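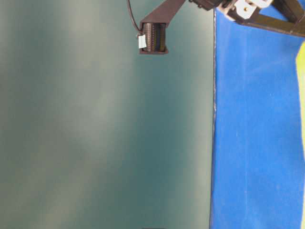 Teal-gray panel against the blue, yellow-green strip at the far right. August, morning.

Really happy with the colors on the bench now. I'd been nervous about that blue! In the shop it looked like something for a kids' playroom, and Larysa said so, but under our lights it makes everything next to it easy to see. The panel edge reads clean from top to bottom even where the gray gets cloudy from the reflections. The old beige cover would have swallowed it.

Still getting those pale specks and scuffs on the blue. Lint roller gets some. A damp sponge gets more but leaves a ring if I'm impatient, so: sponge lightly, then leave it alone and go have coffee.

Cover notes, for whoever does the next bench:

- Blue is the Voline fabric. Cut it 8 cm over on every side and tuck under. I tried 2 first, thinking I'd save cloth, and it crept out at the corners by lunch.
- Smooth from the middle outward with flat hands. Do not pull from one corner (me, twice).
- Fold lines from the packet: a warm iron on the back helps a lot. They never go all the way, and I've made my peace with that.
- The spare piece is on the Skinden shelf, rolled. ROLLED, please, not folded. The packet lines are plenty.

Then on to the yellow cloths, which is the part I was looking forward to. Hanna brought in the new batch from Derkach and they're lovely to handle, soft but with enough body that an edge stays where you put it. The Sisik ones we had before were thinner and curled at the hem, so you spent half your time chasing corners. I hung one from each batch over the rail for 40 minutes and the Sisik had curled again while the Derkach still had a straight hem. Not much of a test, but I enjoyed it.

For laying out we're going with the long side running up and down the bench, straight on the blue. Yellow on blue is such a good pair! The bottom hem shows up well.
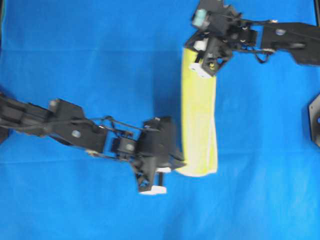
Creases in the blue are the next thing to sort out. The faint crosswise ones don't bother the cloth when it's lying flat, but a hem that lands right on a ridge lifts a little, and then you think the cloth is crooked when it's the cover. Hanna wants to try a thin felt underneath. I think steam first, then felt if that doesn't do it. We've got the felt anyway, left over from the drawer linings.

Washing: all the new cloths go through once before anyone measures them. Hanna's sample was cut at 50 cm and she wants to see what it comes back as. Write the number on the card inside the cupboard door, in pen, with initials.

To do
- steam the blue, both long edges too
- ask Larysa where the good iron went
- sponge the scuffs again
- wash new cloths, cool, no softener
- order more yellow if the hems survive the wash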